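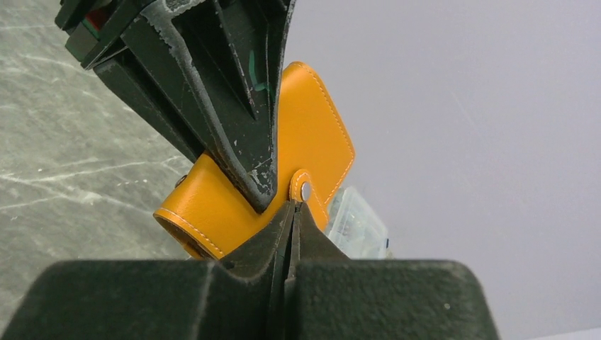 Ferenc Hegyi has been winding guitar pickups in the same upstairs room in Cliltmont since he gave up repairing amplifiers. The bench faces a wall, and he likes it that way. "If there's a window I look out of it," he says.

His pickups are sold under the Dudás name, which was his grandmother's. Most go to players who already own a decent guitar and want to change one thing about it. He makes a humbucker, two kinds of single coil and, when asked, a bass pickup he says he doesn't enjoy making.

He started by fixing broken ones. A friend, Máté Borbély, played in a covers band and had a bridge pickup that had gone dead. Hegyi took the cover off, found the break near the start of the coil and had to rewind the whole thing. "It was awful. It squealed at any volume. Máté used it for a whole summer because he'd paid for the wire."

The squealing was down to poor wax potting, and he spent the next winter learning to do it properly. He now leaves the humbuckers in the wax until the bubbles stop and then a little longer. He doesn't pot the covers of the lower output model as heavily, as he thinks it takes some of the life out of the top end. He accepts that plenty of people disagree.

I asked about output, which is what most customers write to him about first. He sighed a bit. "They want a number. I can give them a number, but resistance tells you how much wire there is and how thick it is. It doesn't tell you what it'll sound like in your guitar." He would sooner hear what strings someone uses, what the amplifier is and what they dislike about the sound they have now. Quite often he tells them to lower the pickup by a couple of turns of the screw and write back in a week. Some of them never do, and he takes that as good news.

The current project is a set called the Pusmont, due in June. It came out of a request from Borbély, who now plays mostly in a trio and wanted a neck pickup that stayed clear with the gain up. The first two versions were too thin. The third used a weaker magnet and a few more turns, and Borbély has kept it in his guitar. "He won't give it back, so I had to make another one to measure," Hegyi says.

A set costs 800, and he makes 40 in a batch. A shop called Zerkasness takes a few from each batch and the rest are sold direct. He has been asked to hand the winding over to someone else and has said no — for now, at least. His hands get sore by the evening, and he stops at five.

He doesn't play much himself. There is one guitar in the workshop, with the scratchplate off and the wires hanging out so that pickups can be swapped quickly. It hasn't had a full set of screws in it for years. "It's a test guitar," he says. "I know four songs, and two of them are the same song."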